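An October visit to the Sernden heat network

I'd been meaning to get over to Sernden for a good long while, having read so much about the little heat network there, and when the open day came round this October I put my name down before I'd even asked about trains. It was well worth the early start. The energy centre sits behind the old bus depot and looks, from the road, much like a large garage with three chimneys, but it heats 921 homes, the swimming baths and most of Grillville, the new estate across the river.

We were split into small groups and given ear defenders, and then in we went. The two gas engines run most of the winter, and next to them stands the thermal store, a great lagged cylinder holding up to 200 cubic metres of hot water, so that heat made in the afternoon is there for everybody's bath in the evening. Water goes out to the streets at 76 degrees, lower than when the scheme opened, and there are plans to bring it down further as the older radiators are changed.
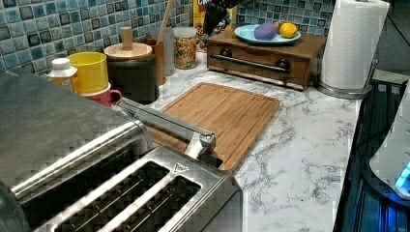

Teresa Abreu wondered whether people at the far end of the pipe got cooler water than those next door, and we were told there is a drop of a degree or two by Grillville, too little for anyone to notice at the tap. I was glad she asked (I'd been wondering the same and hadn't liked to).

After tea - and a very good lemon cake - we walked over to Fonseca Court to look at the heat interface units. These take the place of a boiler in each flat and are hardly bigger than a kitchen cupboard.

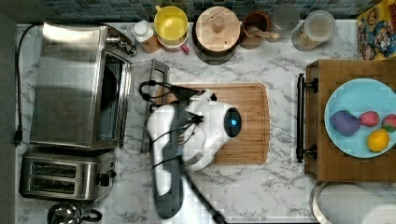

The ones at Fonseca Court are made by Hilero and have a small meter on the front, so tenants pay for the heat they use and no longer share one bill among the whole block. There was a spare one with its cover off, and I spent far too long peering at the plate heat exchanger and held up the group behind.

The last stop was the pump room, where they are making space for a river-source heat pump. It should take over the summer load, and one engine will then be kept mainly for cold snaps.
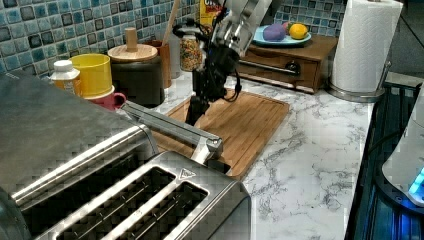 What about the noise, came a voice from the back, with bedrooms just over the fence? The answer was that the pump will have its own brick enclosure, and that readings will be taken at night before and after it goes in. There is also a display of the plans at the library, open until five, and I'm told the 1,000 leaflets they printed for the day had very nearly gone by the time I left for the station.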